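Lunard 2 moves grasp angle estimation to the wrist view
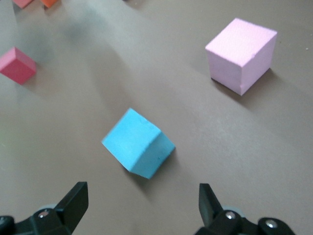 Foam cubes from the wrist view, gripper fingers open and the blue cube ahead of them.

The August release of Lunard, our grasp planning package, changes where the final grasp angle comes from. Until now the planner took position and yaw from the overhead camera and held both fixed through the descent. Position was good enough. Yaw was not, particularly for small cubes turned well off the bench axes, where the overhead view gave only a few pixels per edge.

In Lunard 2 the overhead camera still picks the target and plans the approach. At the pre-grasp height the arm pauses, the wrist camera takes over, and a second estimator called Moon fits a square to the top face of the nearest candidate. The result goes to the controller as a yaw correction of up to 36 degrees. Anything larger is rejected and the approach is planned again from the overhead estimate.

Separating the top face from the sides took most of the winter. On foam the colour difference between a lit top and a shaded side can be slight, and pale blocks were the worst of the set. Shadows also caused trouble, as the old segmenter tended to merge a dark side face with the shadow beside it. Moon now works on brightness gradients first and uses colour only to group faces into a block. Worn corners are handled by fitting the straight middle portion of each edge and ignoring the ends.

Usha Gowda relabelled the tuning set at our Kutcombe lab, 1,188 wrist frames in all, with top face corners marked by hand. Partly visible blocks are labelled as obstacles and are never offered as targets. The fingers are masked using the joint state, so the mask follows the opening width and no longer needs to be redrawn when the fingertips are changed.

The wrist estimator runs at a fixed timeout of 100 ms. If it misses the deadline, the controller keeps the overhead yaw and writes a warning to the log. Sites still running the Zurau driver should update it before installing, as older versions do not timestamp the joint state and the finger mask will lag during motion.

Existing configuration files will load, but the key "grasp_yaw_source" now defaults to "wrist". Set it to "overhead" to keep the previous behaviour. Stacked blocks are not supported in this release.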